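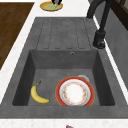
Who Checks the Robot's Homework?

Hi, I'm Dalia! My job is writing rules for kitchen robots. I bet you have kitchen rules at your house too.

Let's say a robot has to tidy a sink with a banana and a plate in it. My first rule: look before you reach. What if something is hiding behind the plate? My second rule: go slow near things that can break. And if a person comes close, STOP -- even if the job is only half done!

We try every rule on a computer first, in a pretend kitchen. Our robot practiced one job 2000 times in there, and 15 of those times it broke a rule. So back we went to fix it (I was a little grumpy that Saturday).

Now you try. What rule would you give a robot that carries soup?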